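Collecting demos in simulation, week whatever

November 12, 2021

I said last time that I would write up how the demonstration collection is going, so this is that post. It is mostly notes on procedure. If you came for the controller tuning stuff, there is none of it here.

The short version is that we have 2067 usable demonstrations of a simulated arm moving cubes on a table, and 372 more that I threw out. The task is simple to say. There are small cubes of different colors and one large purple box. The arm gets a color, it has to find the cube of that color, pick it up, and put it on top of the box without knocking off whatever is already up there. A cube can also start on the box and have to come down to the table. The learner sees camera images and the joint positions and has to produce the next hand motion.

I work on this with Umesh Pandey, who wrote most of the simulator glue, and Raelene Henare, who does the evaluation. Our project is called Woltholm. The collection tool is called Kong. Neither name stands for anything.

How a demo gets made

I sit at my desk with a six-axis mouse in my left hand and the keyboard under my right. Kong loads a layout, prints the color in the corner of the window, and waits. I press the space bar, it starts recording, and I drive the hand. Two keys open and close the gripper. When I think I'm finished I press space again and Kong checks whether the right cube is where it should be. If it is, the file goes in the "kept" folder. If not, it goes in "review" and I look at it later.

Each episode is saved as a stream of images, joint angles, gripper state and the command I sent. We also save the true position of every cube, which the learner never gets to see. Raelene uses those for scoring. I use them for finding out what went wrong.

At first I let Kong place the cubes at random anywhere on the table. This was a mistake. A lot of layouts came out with everything spread far apart, and a policy trained on those did fine until two things were close together. Then it would shove the wrong cube with the side of its hand and carry on as if nothing had happened.

So we changed the sampler. Now a share of the layouts are crowded on purpose. Some have cubes near the edge of the box, some have a cube right next to the target, and some have a cube sitting partly over the edge of the box top. I asked for that last kind because I wanted the learner to see a cube that could fall if you bumped it. They are annoying to record. I have knocked off more of them than I would like to admit, and those runs make up a good part of the 372.

The cyan layouts

Cyan has been the color that takes the most care. We have a mint green cube as well, and in some lighting settings the two get close enough that I have to look twice at the window. I don't mind that for me, but I wanted to know whether the learner could tell them apart. Umesh added a setting that forces both into the same layout, one on the table and one on the box, and I recorded a block of these over three evenings.

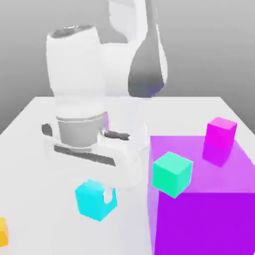
The approach is the part of the episode I try hardest to keep consistent. I come down from above, stop a little short of the table, and then move in over the cube slowly. If I rush, the recorded path has a hook in it where I overshoot and come back, and the learner picks the hook up as if it were part of the job. We had a version in November that did a little sideways wiggle before every single grasp. I spent a while hunting for a bug in the action scaling before Umesh played my own demos back at double speed and there was the wiggle, in nearly all of them. It was me.

After that I wrote down some rules for myself and taped them to the monitor:

Stop before the final move down.
Don't close the gripper while the hand is still moving.
Lift straight up first, then go sideways.
If you miss, don't save it by dragging the cube around. Throw it out.

The last rule is one Raelene and I still disagree on. She thinks the learner needs to see recoveries, and she's probably right. A policy that has only seen clean grasps has no idea what to do after a bad one. It closes on air, lifts, and travels over to the box with an empty hand. I have watched it do this many times. It even opens the gripper at the end.

My objection is that the recoveries I make by accident are bad ones. I panic a bit, I push the cube with the outside of a finger, I come at it from an angle I would never choose. What we settled on is to record recoveries separately and on purpose. Kong now has a mode where it nudges the hand off target at a random moment and I have to bring it back. I have 59 of those so far and they go in their own folder, so we can train with and without them and compare.

Things that cost time

Grasp physics. Simulated cubes are slippery in ways that real blocks are not, and for a while they would shoot out of the gripper when I squeezed too long. Umesh raised the contact friction and shortened the simulation step, and that mostly fixed it. The cost is that the simulator now runs slower than real time when everything is touching, so my hand gets ahead of the picture. I got used to it, but you can see in the data which demos were recorded before I got used to it.

The hand hiding the cube. From the main camera the gripper covers part of the target during the last bit of the approach, and for some positions it covers nearly all of it. I can manage because I remember where the cube was. The learner only gets the current image and the two before it, so it has much less to go on. We talked about adding a wrist camera. That would mean recording everything again, or re-rendering the old episodes from a new viewpoint. Umesh says re-rendering is possible because we saved the full state. I believe him, but I also remember what he said about the logging format.

The logging format. I won't go into it. There are two of them now.

Cubes at the edge of view. The sampler is allowed to put a cube where the camera only catches a bit of it. I thought about ruling those out and decided to leave them in as long as the partly visible cube isn't the target. A real table will have things on it that the camera can't see all of, and I'd like the policy to ignore them. So far it does ignore them, as far as Raelene can measure.

My own attention. I can do a good block of demos for a bit under an hour. After that my paths get longer and I start cutting the pause before the final move. I plotted episode length against position in the session and it climbs steadily. Now I stop when Kong tells me to, and it tells me based on that plot. I thought I would find this irritating and I don't.

What goes in and what gets thrown out

I said 372 were rejected, and people tend to ask what was wrong with them. Most were simple failures: dropped cube, wrong cube, something knocked off the box. A smaller set passed Kong's check but I pulled them anyway. In those the cube ended up in the right place, but I had bumped the box on the way or rested the fingers on its top and slid.

I keep all of the rejected files. Disk is cheap and I have already gone back to them once, when Raelene wanted failures to test her scoring script on. It caught nearly all of them. The ones it missed were cases where a neighbor cube moved a small distance and the script had too loose a limit on how far counts as moved. She tightened it, and then a few of my kept demos failed too. I removed those from the kept set before I took the total at the top of this post.

I also label each file with the layout type, the target color and where the target started. I didn't do this for the first few hundred and had to go back and fill it in with a script. If you are starting something like this, put the labels in from the first day.

Where it stands

The current policy is decent on the open layouts and poor on the crowded ones. When it fails on a crowded layout it is nearly always at the placing end. It gets the cube, it gets over the box, and then it lets go too high, or too close to a cube already sitting there. My guess is that my placing motions vary too much. I have been careful about grasping and lazy about releasing. Going through the kept set I can see at least three different styles, depending on how tired I was.

On cyan and mint it does better than I expected. With both in view it goes to the correct one most of the time, and the misses are mainly under the dimmest light setting. I want to see Raelene's full table before I say more than that.

For the next block I am going to record placements only. Kong will start each episode with the cube already in the hand, somewhere over the table, and I just have to set it down. That should go faster and I can keep the style the same throughout. Umesh is adding the start state now – it needs the gripper to be holding the cube at the first step without the physics throwing it across the room, and the first try threw it across the room.

Someone wrote in after the last post to ask if the data will be shared. Yes, at some point, once there is one logging format. I'll put up a note when it's ready. The sampler settings I can send to anyone who wants them now, they are just a text file.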